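Why does bread rise?

If you mix flour and water and bake it straight away, you get something flat and hard, like a cracker. To get a soft loaf with holes in it, you need gas inside the dough. In most bread the gas comes from yeast.

What is yeast?

Yeast is a living thing. It is a kind of fungus, so it is related to mushrooms, but each yeast is a single cell and far too small to see without a microscope. Yeasts live on the skins of fruit, on grains and in the air. The yeast you buy in a packet has been dried. It is still alive, but it is resting until it gets some water.

What does yeast eat?

Yeast eats sugar. Flour is mostly starch, and starch is made of lots of sugars joined in long chains. When flour gets wet, substances called enzymes start to cut the chains into shorter pieces the yeast can use. As the yeast feeds, it gives off a gas called carbon dioxide. This is the same gas that makes the bubbles in fizzy drinks.

Why doesn't the gas escape?

Wheat flour contains proteins that join together when they are wet. They make a stretchy stuff called gluten. Kneading means pushing, folding and turning the dough, and it helps the gluten form a strong net. The gas gets trapped in the net and blows it up like lots of tiny balloons. Rye flour makes a much weaker net, and that is why rye bread is often heavy.

Does it matter how warm it is?

Yes. Yeast works slowly in the cold and faster in a warm room. If it gets too hot it dies. Most yeast is dead by the time it reaches 60 degrees Celsius.

Mahnaz Rashti has a bakery in Dirnville. In winter she leaves her white dough to rise for 81 minutes, and in summer for 52. She also keeps one dough in the fridge all night. It rises very slowly, and the long wait gives the bread more flavour.

What happens in the oven?

For the first few minutes the loaf grows quickly. The gas gets bigger as it warms up, and some of the water turns to steam. Then the yeast dies and the dough sets, so the holes stay where they are. The outside dries out and turns brown, and that is the crust.

Is there bread without yeast?

Yes. Soda bread rises because bicarbonate of soda reacts with something sour, usually buttermilk. The reaction makes carbon dioxide straight away, so soda bread goes into the oven as soon as it is mixed. Some flatbreads have nothing added to make them rise at all.
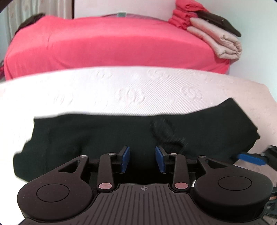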